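Donuts and cans for the Trurnthorpe open evening: tray setup

crumbtray
We need 29 sets, one can and one donut each. I'd stand the donuts in their paper sleeves.
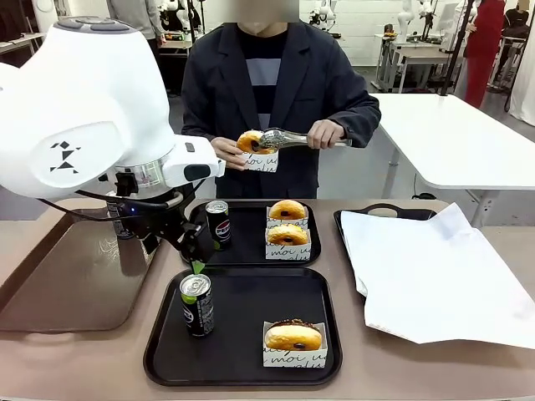 kettle_on
Glaze is my worry, it gets on everyone's fingers. Tongs on the top of the donut and the paper box in the other hand, same as the person in the navy blazer. Bare hands are a no from me.

Ways to set it out:

1. One donut on a big sheet of paper, box alongside, the rest on black trays.

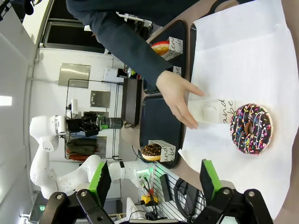 2. Cans kept on the brown tray, black trays for serving.
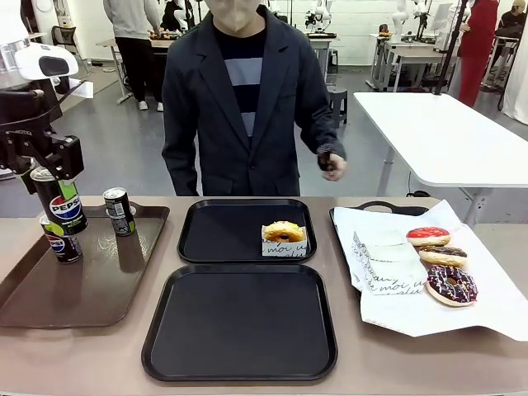
Pepsi on the brown tray, donuts on the paper

oldlarder
Disagree about tongs. They drag the icing off, and sprinkles go everywhere. Hold it through the sleeve. We did 19 like that in June.

crumbtray
Two trays per table then, the smaller one at the back for donuts. 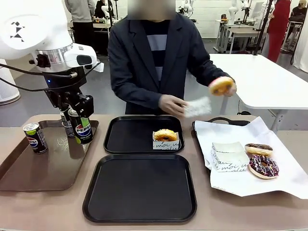
The bigger one can go at the front for cans. I'll bring spare paper.

kettle_on
Fine, but I'm still bringing tongs.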